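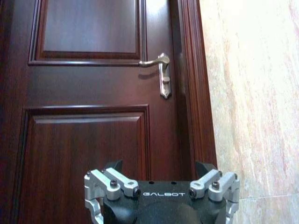

Varnished paneled door with a brushed silver lever handle and a thumb-turn on the backplate.

How to Clean and Refresh a Varnished Panel Door
By Devendra Dubey

A glossy door shows dust and fingerprints sooner than a painted one, and most of the dirt sits in the moldings and next to the handle. Plan on 40 minutes for one side of one door.

What you need
Two soft cotton cloths
A dry paintbrush with soft bristles
A bucket of lukewarm water with a few drops of dish soap
Paste wax for finished wood (I use the clear one from Urkier)
Painter's tape

Step 1. Dust
Open the door and wedge it so it can't swing. Run the dry brush along the moldings from the top down. The flat ledges at the bottom of each panel collect the most, so go over them twice.

Step 2. Wash
Dip a cloth, wring it out hard and wipe with the grain. Do the recessed panels first, then the moldings, then the flat rails between and around them. Wrap the cloth over a fingertip for the inside corners. Water left standing in a corner can turn the varnish white, so dry each panel before you start the next one.

Step 3. Clean the handle
Wipe the lever and backplate with the damp cloth and dry them right away. Turn the thumb-turn both ways and wipe behind its edges. Skip metal polish on a brushed finish. It leaves shiny spots, and the residue is hard to get off the wood.

Step 4. Wax
Put tape around the backplate. Rub on a thin coat of wax, one panel at a time, and wait 20 minutes. Buff with the second cloth until it stops dragging, then pull off the tape.

How often
Dust once a month. I wax our front door in Pollville every February and leave the inside doors for every other year. If the varnish is flaking or feels rough, wax won't help and the door needs a light sanding and a new coat.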